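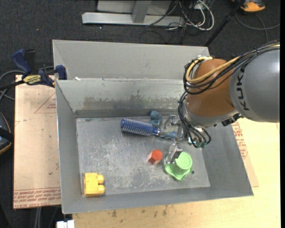
跑山的人为什么都不爱说话

我第一次见到Hervé Rolland，他正蹲在Wistby镇小学的操场边上剥一个煮鸡蛋。我事先打过电话，说想跟着他的队伍待一阵子，写写他们怎么备战Tement越野赛。他在电话里说行，然后就挂了。到了现场，我站在他面前自我介绍了半天，他把鸡蛋吃完，拍拍手，问我：“你带鞋了吗？”

带了。一双新的Caneo，出发前一晚刚从盒子里拿出来的，鞋舌上的纸还没掏干净。Rolland低头看了一眼，没再说什么，但旁边几个队员都笑了（后来我的脚后跟替他们解释了为什么笑）。

先交代一下Tement。全程40公里，累计爬升1940米，从山谷里的老车站出发，翻过两道山脊，再绕回来。跟那些动辄跑一整夜的大赛比，它的数据不吓人，可是圈子里的人提起它都会咂一下嘴。难处在后半程，第二道山脊的下坡全是碎石，腿已经软了，脑子也不太转了，偏偏每一步都得挑地方落脚。去年排在前面的选手里，有好几个就是在那段坡上把名次丢光的。

Rolland带的队叫Quiroga，名字来自他们最早的赞助商，一家早就关门的登山用品店。店没了，队服上的字还在，他嫌改起来麻烦。队里没有职业选手，有人教书，有人送货，有人在果园干活，训练时间只能往清早和傍晚塞。我原先以为这样的队伍会很热闹，大家互相打气，边跑边聊，结果头一天跟下来，我听到的最长的一句话是“前面有牛”。

我憋得难受。我这个人跑步是要说话的，不说话就会一直听见自己喘气，越听越觉得快不行了。所以到了第二天，我就故意挨着Umesh Semwal跑，因为他看上去最好说话，脸圆圆的，总像要笑。

Semwal果然搭理我了，不过是在上坡开始之前。他告诉我他小时候在山里长大，上学要翻一个垭口，所以对他来说跑山一开始算不上运动，迟到了才跑。来Wistby以后他在一家面包房上夜班，下班天刚亮，别人去睡觉，他换了鞋就上山。我问他困不困，他想了一会儿说：“上去的时候困，下来就不困了，下来困会摔死。”

说完坡就到了，他冲我点了一下头，接着我就只能看见他的背影，再接着连背影也没有了。

我在半坡上走走停停，倒是把一件事想明白了一半：他们不说话，主要是说不了。上坡的时候气都要留给腿，谁开口谁吃亏。可是另一半我还是不明白，休息的时候呢？坐在石头上喝水的时候总能聊两句吧？也不聊。大家就那么坐着，看看山，捏捏小腿，有人把鞋脱了倒沙子。

后来我忍不住去问Rolland。他当时在修一根登山杖，用胶带缠了一圈又一圈，头也没抬。他说年轻的时候他话很多，每次训练完都要开会，把每个人的毛病讲一遍，谁起跑太快，谁下坡的时候身体往后坐，讲得自己都饿了。“然后呢？”“然后他们下一次还是起跑太快。”

他现在的办法是让队员自己记。每个人有一个小本子，跑完写几行，写什么都可以，月底交给他看，他看完在上面画一个圈或者一个叉，有时候什么都不画。我借了几本来翻，内容五花八门。有人规规矩矩记心率和补给，有人画了一路上的岔口，还有一本连着好几页都只写了“膝盖”。Semwal那本最有意思，他写的是面包：今天腿像没发起来的面，今天像发过头的，今天刚好。

我问Rolland看得懂吗，他说当然看得懂，比心率好懂。

五月里他们有一次内部测试，跑的是Tement的后半段，结果决定谁能进正式名单。名额只有3个，这是赛会给小俱乐部的规矩，而队里想跑的人远不止这些。我原以为到了这个节骨眼上气氛总该紧张一点，结果早上集合，大家照样蹲在那里吃鸡蛋（我后来才知道鸡蛋是果园那位队员家里的，每次带一篮，吃不完不许走）。

我被安排在第二道山脊的下坡口记时间，一个人裹着外套等了好久。山上的风不讲道理，太阳明明晒着半边脸，另外半边是麻的。第一个冒出来的是教体育的那位，动作漂亮极了，膝盖抬得高高的，从我身边过去的时候带起一阵小石子。Semwal跟在后头，隔了有一段距离，跑得一点也不漂亮，手臂甩得很开，像在赶鸡。

可是一进碎石坡就不一样了。我站的地方能看到小半截坡面，教体育的那位明显在刹，一步一步很用力，Semwal却几乎没有减速，脚在石头上点一下就走，石头滑他也跟着滑，滑完了人还在石头上面。两个人一前一后拐过了弯，后面的我就看不见了。等我收拾东西下到山脚，Semwal已经换好干衣服，坐在面包车的后备箱沿上吃第二个鸡蛋，教体育的那位在旁边冲膝盖浇水，浇着浇着骂了一句，骂完自己也乐了。

名单是当天傍晚贴出来的，一张纸，用透明胶粘在小学器材室的门上。没有宣布，也没有讲话。进了的人看一眼就走开，没进的人看得久一点。有一位年纪大些的队员站在门口看了很长时间，Rolland从里面出来，递给他一卷号码布别针，说比赛那天补给站归你管。他接过去，揣进兜里，说好。

我当时觉得Rolland有点太冷了。换我当教练，起码要拍拍肩膀吧，起码要说一句你跑得不错。我把这话说给Semwal听，他正往保温壶里灌茶，听了直摇头，说补给站是队里最要紧的活，人跑到那里的时候脑子是空的，只有一个特别熟你的人才知道该把什么塞到你手里。Rolland自己守那个补给站守了好多年，今年头一回交出去。

好吧，我收回。

比赛定在8月23日，我当然报不上正式组，就混进了同一天的短程体验，路线只到第一道山脊。即便如此我也认认真真练了一个夏天，Caneo早就磨合好了，后跟的水泡结了茧，我还学着他们买了个小本子。翻翻看挺惭愧的，我写得最多的是吃了什么。

比赛当天早上的老车站人山人海，音响放得震天响，主持人报名字报得嗓子都劈了。Semwal胸前别着33号，在人堆里原地小跳。我挤过去想给他说几句鼓劲的话，准备了好几天的，挺长一段。走到跟前，他冲我点了一下头，我也就点了一下头。

短程组先收，我翻完第一道山脊再下来，两条腿抖得扶着栏杆才站住，名次不提了。歇够了我去终点等他们。等的时候我碰见Rolland，他站在离拱门挺远的一棵树底下，手里捏着一块表，没在看。我在他旁边站了超过一个小时，两个人一共说了两句话，一句是我问他要不要水，一句是他说不要。奇怪的是我一点也没觉得憋。

Semwal最后跑了第十一，比他自己想的靠前，比我替他想的靠后。他冲线之后没有躺下，扶着膝盖弯了一会儿腰，小腿上蹭掉了一大块皮，全是灰。Rolland走过去看了看那块皮，又看了看他的鞋底，问：“第二个坡，左边还是右边？”

“左边。”

“右边石头大。”

“我知道，去年右边好走，今年塌了。”

Rolland点点头，走开了，去找另外两个队员。Semwal一屁股坐到地上，问我身上有没有吃的。我翻遍了口袋，摸出早上剩的一个鸡蛋，壳已经压碎了，他也不嫌，连皮带碴剥了剥就往嘴里塞。

当晚他还有夜班。我开车送他回Wistby，一路上他都在睡，到面包房门口自己醒的，下车前跟我借了笔，在本子上写了一行字。我问他写的什么，他把本子翻过来给我看：发过头了，但是能吃。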